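How to put your wooden hangers in order before you fill the wardrobe again

Search this site
Type a word and press enter
All topics

Last updated in July

When I moved to my present apartment I brought all my clothes still on the hangers, in big bags, and I was proud of this method for one evening. Then I opened the bags. The hooks had caught each other in every direction and I needed more time to free them than I would need to fold everything. Since then I always do the hangers as a separate job, before the clothes, and I do it on the bed.

The bed is a good place for this. It has the right height if you sit beside it, the wood does not knock on anything hard, and you can spread the hangers and see them well. You don't need to make the bed first.
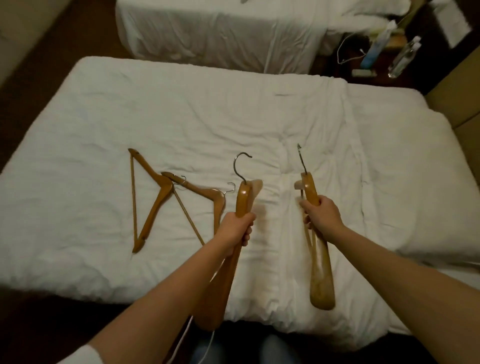
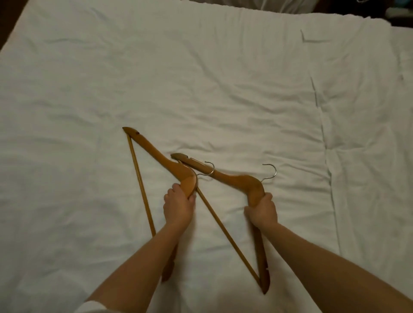
You need very little for this job:

– all your hangers, also those from the hall and from behind the bathroom door
– a soft dry cloth
– a second cloth, a little damp
– very fine sandpaper, a small piece
– a bag or box for the hangers you will not keep
– a few rubber bands or soft string

Step 1. Take everything out

Remove all the hangers from the rail, also the ones which hold a shirt. Put the clothes on a chair for the moment. I know it is tempting to leave the good coat where it is. Please take it out too, because its hanger is often the one with the problem. In my house it was a wooden hanger so thick that the coat next to it was always pressed.

Carry the hangers a few at a time, with all hooks in the same direction. If you carry twenty in your arms like firewood, you will have twenty hooks in your sleeves.

Step 2. Separate the hooks

When two hangers are caught, don't pull. Pulling closes the hooks tighter and can scratch the varnish. Take one hanger in each hand, near the middle where the hook comes out of the wood. Hold one still. Turn the other one until its hook faces the same way as the opening of the first, then lift it out. It is one small movement and after a few times your hands do it without thinking.

If three or more are together, lay the whole group flat and begin with the hanger on top. The one at the bottom will look easy. Leave it, it will come free by itself at the end.

Step 3. Sort by kind

Make piles on the bed. My piles are these:

Hangers with a bar, for trousers or for a suit.
Hangers with notches in the shoulders, for dresses and tops with thin straps.
Simple hangers with no bar and no notches, for shirts.
Wide hangers, for coats.

Many wooden hangers have both the bar and the notches. Then you must decide for yourself. I put them with the bar pile, as I have always too few for trousers. My sister-in-law does the contrary and has her dresses on the best hangers and the trousers over a chair, so you see it is a question of what you wear.

Also look at the length. A long hanger in a small blouse makes two points at the top of the sleeves, and these points don't go away before you wash it. Put two hangers back to back and compare the ends of the shoulders. A difference of 2 centimeters is enough to separate them in my opinion, but I am strict with this.

Step 4. Check each one

Take the hanger by the wood and try to turn the hook with the other hand. On most wooden hangers it should turn, with a little resistance. If it falls out in your hand, it is sometimes possible to save it: put a small drop of wood glue in the hole, push the hook in, and leave the hanger lying flat until the next day. After this the hook will not turn anymore, so be sure it looks in the right direction before the glue is dry.

Press the bar gently with your thumb. A bar which moves at one end can be glued in the same way. A bar which is cracked in the middle goes in the box, because it will leave a mark on your trousers and one day it will drop them.

Then pass a finger along the shoulders, slowly. If you feel something rough, a few strokes with the fine sandpaper will take it away. Work along the wood and not across. An old pair of tights is even better than a finger to find these places, but use a pair that you don't love.

Step 5. Clean them

Dust sits on top of the shoulders and inside the notches. Wipe first with the dry cloth, then with the damp one, then dry again. Don't leave wooden hangers wet, and don't put them back on the rail before you are sure they are dry. I leave mine on the bed for the time of a coffee.

For the hooks, the dry cloth is enough. If you see rust, clean it off well or don't keep the hanger. Rust on a white collar is very difficult to remove, I have tried lemon and salt and many other things my mother recommended.

Step 6. Make bundles, or hang directly

If your wardrobe is ready, you can hang them at once, all hooks in the same direction. I put the opening of the hook toward the back wall. It is easier to take one out with one hand, and if you must ever empty the wardrobe quickly, you can take many together.

If the wardrobe is not ready, make bundles. Place the hangers one on the other with the hooks together, turn all hooks to one side, and put a rubber band around the necks. For wooden ones I never make a bundle of more than ten, it becomes heavy and the bottom ones slide. With string, make one turn around the necks and one around the bars – this second turn is the one which keeps the bundle flat in a moving box.

How many to keep

Count the clothes you really hang, and add 3 or 4 hangers for guests and for ironing day. The others take space and catch each other at night, I believe. Wooden hangers in good condition are easy to give away. Ask at a second-hand shop near you, or leave a note in the entrance of the building. Mine were gone before dinner.

Put the clothes back on the same day, if you can. Begin with the long things on one side of the rail and finish with the short ones, and you will have a free corner under the short ones for shoes or a basket.

Comments (4)

Mieke De Smet
Thank you for the part about the second turn of string. My bundles were always opening like a fan in the box. Does this work also with the clip hangers for skirts?

Ebere Bako
I do the hooks toward the front, as I am left-handed and it suits me better. The main thing is that they all go one way. I had a rail of mixed directions for years and every morning was a small fight.

Fernanda Veloso
Careful with the glue in Step 4, it can run down onto the sheet. I put a newspaper under now. The duvet cover has still the spot.

Albertina Cordeiro
@Mieke I bundle the skirt ones with the clips pushed to the middle and an old sock around them. It holds well.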